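Rejoindre l'atelier Bureau clair - appel à participants

Vous avez un coin de bureau où s'entassent les chemises cartonnées, le téléphone en charge, un livre commencé et trois câbles dont on ne sait plus à quoi ils servent ? Venez ! L'atelier Bureau clair ouvre une nouvelle session en décembre à Grostetport, et il nous reste des places.

On y travaille sur de vraies petites tables encombrées : classer des dossiers dans un trieur, enrouler un cordon sans l'abîmer, trouver où poser la multiprise, décider de ce qui reste à portée de main. Ça a l'air de rien, et pourtant on en ressort avec une énergie folle (et l'envie de s'attaquer au tiroir du bas en rentrant).

Les séances durent 2 heures, le soir, salle Tolach, au premier étage de la maison Harasym. Les groupes sont petits et chacun range à sa façon - il n'y a pas de méthode imposée, on compare ensuite et on discute beaucoup.

Nous cherchons des personnes majeures, à l'aise en français, disponibles pour 3 séances. Aucune expérience demandée. Les désordonnés convaincus sont les bienvenus, les maniaques de l'étiquette aussi !

La participation est gratuite, thé et biscuits compris. Le parking à vélos se trouve dans la cour, côté rue Skuter.

Pour s'inscrire, écrivez quelques lignes à Samah Zaki, à l'accueil de la maison Harasym, en précisant vos soirs libres. Les inscriptions sont ouvertes depuis le 2020-11-22.

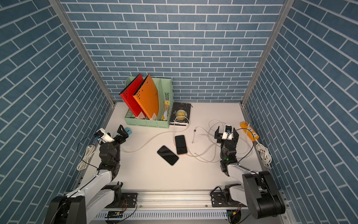 Si vous venez à deux, indiquez-le dans le même message, on vous mettra dans le même groupe.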